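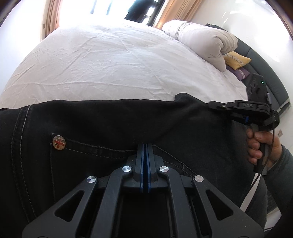

Nillanine Dark Wash Liquid

A liquid detergent for black and dark denim, made by Bromeck. It contains no bleach or brighteners. Use it in top-load or front-load machines, or by hand in a sink. 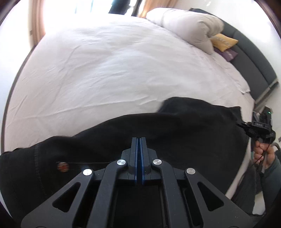
Sort the load before you measure. Blacks can go in with navy, but keep both away from whites and pastels. The photo has dark blue right up against black, and in a dim laundry room those two are easy to mix up — no harm done with this product. Turn jeans inside out and close the zipper.

Dose
Normal load: 2 capfuls
Heavy soil: 3 capfuls

Wash cold on a gentle cycle. Hot water fades black dye faster,

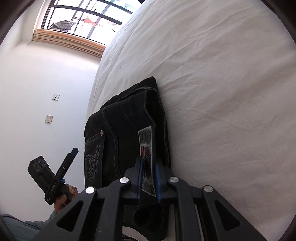
and so does a long spell in the dryer. Hang the jeans by the hem in the shade and fold them once fully dry. New black denim may shed dye for the first few washes, so run it separately. 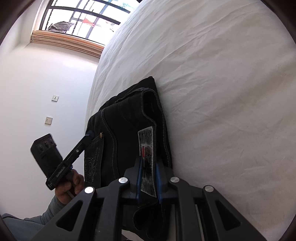

Can I use it with fabric softener?
We suggest leaving softener out of stretch denim loads.

Product questions: Coralie Treloar, Bromeck customer desk
Page updated 9 Sep 2025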